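Makeup brush

A makeup brush is a hand tool used to pick up powder, cream or liquid colour and spread it over the skin. It is one of the oldest beauty tools still in daily use, and a wonderfully simple one: a tuft of hair, a band to hold it and a handle. Small changes to any of those parts can alter the way a brush behaves, and much of the pleasure of the subject lies in these details.

Parts

The tuft, usually called the head, may be made from animal hair or from man-made fibre. Goat hair is soft and carries loose powder very well, while squirrel is finer and gives a lighter touch. Man-made fibres such as nylon and polyester soak up less liquid, so they are widely used for foundation and concealer. Modern fibres can be tapered at the tip and crimped along their length, and the best of them are superb.

The band is known as the ferrule. Brass and aluminium are the usual metals, often plated or lacquered. Glue is set inside it, and a good ferrule is then crimped to grip the handle as well.

Shaping the head

In traditional brush making the hair is never cut to shape at the working end. The maker drops a measured bundle into a small cup, known in some workshops as a cannon, and taps it until the natural tips settle into a dome or a point. Only the root end is trimmed. It is slow, skilled work – a marvel to watch – and it leaves the fine tips whole, which is why such brushes feel so gentle on the face.
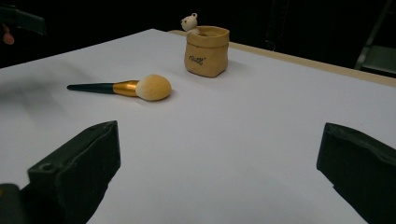 Handles are commonly turned from birch or beech and then dipped in several coats of lacquer, with drying time between each. Length depends on the user: stage and studio artists tend to like a long handle, as it lets them stand back from the sitter, while travel brushes are kept short. Many long handles narrow to a point at the far end, and a very dark finish set against a shiny gold-coloured ferrule is a classic pairing. Balance matters too, and a well-weighted handle is a joy to hold.

Common types

Powder brushes are large and full. Blusher brushes are smaller and often angled. The kabuki brush has a dense head on a very short handle, and the fan brush is flat and airy, ideal for sweeping away fallen eyeshadow.

Care

Brushes used with liquids need washing most often. Lukewarm water and mild soap are enough, with the head held downwards so that water does not creep into the ferrule and loosen the glue. Drying flat, with the head just over the edge of a shelf, helps to keep the shape.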